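Workshop notebook, August

09:40. Second go at the walnut ink. The first batch (July pages) went mouldy in the jar before Mieke could try it on the ledger repairs, so this time I'm adding clove oil at the start and keeping the jar in the cold cupboard.

Husks are the dried ones from Salby, picked over for stalks and grit. 60 g husks to 600 ml rainwater, in the enamel pan. Lid on, lowest heat. Left to steep overnight first, as Mieke Vandenberghe suggested, and the water was already a strong tea colour before any heat went under it.

11:15. Barely simmering. Colour good on the spoon, weak on paper. Dipped a strip of the Løken rag paper and a strip of the cheap cartridge. The cartridge feathers badly. Løken holds an edge but the line is still more straw than brown. Carry on.

13:50. Reduced by half. Strained through muslin twice, then once through a coffee filter, very slow. Gum arabic in, 2 level teaspoons, stirred until the lumps went. Should have ground it finer. Clove oil, three drops.

Test strips numbered in pencil on the back, pencil only, as the biro on the last lot bled through and spoiled the comparison.
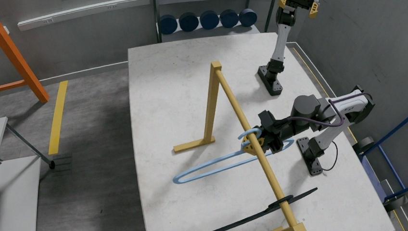 Yellow stand with the light blue loop over the crossbar.

15:30. Strips compared by the north window. Number 4 (Løken, two coats) is the nearest match to the faded hand in the 1646 parish accounts, though a touch too red. Number 5, with a pinch of iron sulphate, goes grey and I don't want iron anywhere near that paper anyway. Drop it.

Flow from the steel nib is fine. From the quill it blobs on the downstroke, so either more gum or a better-cut quill. Try the quill first.

To do:
Put strip 4 half under card on the windowsill, check in a month.
Order more muslin from Clandedine, the close weave.
Ask Mieke whether the Skostico gum is any cleaner than ours.
Label the jar properly, with the batch and the clove oil noted.

16:45. Pan scrubbed. Stain on the worktop by the sink is mine, bicarb didn't shift it.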